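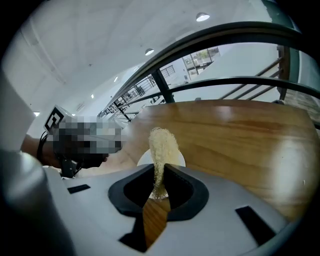

A fluffy, cream-colored tuft over a shiny wooden table.

May
By the Postska Kids' Desk

So you want to change something in your town, and you're not old enough to vote. Me neither, once! When I was nine I was furious that our park closed at four o'clock in the winter, and my aunt handed me a clipboard and said, "Well, start a petition." I had no clue what that was. I thought it was a kind of sandwich.

A petition is a letter with lots of names on it. The letter asks somebody in charge to do something (or to stop doing something), and everyone who agrees signs underneath. One person writing to the mayor is easy to miss. A huge pile of people all asking for the same thing gets noticed a lot faster.

Let me tell you how it went in Brernby, where I live now. The town wanted to shut the footbridge on Sidow Lane for good. Plenty of kids cross that bridge to get to school, and the other way takes about 14 minutes longer - I've walked it in the rain and I didn't enjoy it. So two families wrote a petition. It said, "Please repair the Sidow Lane footbridge and keep it open." That was the whole thing! Short ones are good, as people will read them before they sign.

Then came the signing. They stood outside the Pastor Street library, and they knocked on doors, and by the end they had 2,805 names.

Does the town have to say yes? No, and this is the part that surprises kids the most. A petition asks. It doesn't order anybody around. Some places have a rule that if you get enough names, the council has to talk about your idea at a meeting where anyone can come and listen. Brernby has a rule like that, so the bridge got its meeting. The council members argued for ages and I got a very sore back from the folding chair. They voted to fix the bridge, but only after another study, so it's still closed while I'm writing this.
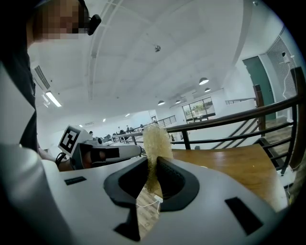
A light grey hand-held tool with a black-and-white marker on top.

Can kids sign? It depends. Lots of petitions are open to anybody, and some only count grown-ups who are signed up to vote. Read the top of the page or ask the person holding it. You can nearly always start one, though, and you can talk to people about it.

If you want to try, here are 3 things I wish I'd known at nine. Find out who can really make the change (I sent mine to the fire station, which was a mistake). Ask for one thing at a time. And never, ever sign for somebody else, even your best friend who would totally agree with you. Fake names can get thrown out, and then people wonder about the real ones.

It's fine if someone says no when you ask them to sign, too. They get to have their own opinion. Say thanks and go on to the next door.

My park petition got 2 signatures, by the way, and one of them was my aunt's.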